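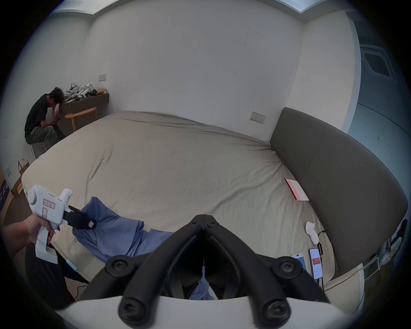 May, setting notes, Tilwood

Started on the slab wall at 6.40 to have it stripped before the first group came in at ten. Normunds took the left side, I took the right. Two bolts had seized in the T-nuts behind the arete. One came out with penetrating oil and a long key, the other had to be drilled. The nut behind it was cross-threaded, so I marked the panel on the back with chalk and left that hole empty until I can get behind it with a new one.

Holds went through the washer in two loads. The older Caleck slopers still come out greasy at 40 degrees and I will try them hotter next time. The new Bite crimps came out clean, but the texture on the smallest ones is already going after one cycle on the wall. I would not order that size again.

Reset 13 problems in the end, one short of the plan. The missing one was to go through the drilled panel.

Grades as first set, before anyone had tried them: four easy, five middle, three hard, and one I could not place. Abelardo climbed all of them after lunch. He moved two of the middle ones up and took a foothold off an easy one, which had let people walk round the crux. The one I could not place he did second go by toeing the volume lip, a foot I had not intended. Screwed a blocker over it. He then failed on it six times and we agreed to leave it ungraded for a week.

Torque: Normunds had the driver on a higher setting than mine and cracked a pinch at the bolt hole. It was an Akside one, thin at the back. Settings now written on tape on both drivers. All screw-ons got two screws this time, including the footholds. I found three spinners on the last set and every one of them had been fixed with a single screw.

Stock count, as I was in the store anyway. 200 of the medium bolts, 200 of the long, 300 wood screws. The long ones will last. The medium ones will not cover the overhang if we do it in one go, so another box is needed before then.

Own training: fingerboard only, half crimp, seven seconds on, three minutes off, five sets. Left ring finger was stiff on the first set and fine by the third. No campus board until it starts the session without stiffness. Shoulders tired from the ladder, so I dropped the weighted pull-ups.

Overhang next. Need to ask Abelardo for the key to the rear access hatch, and check whether the spare T-nuts are the screw-on type or the hammer-in ones - the box has no label.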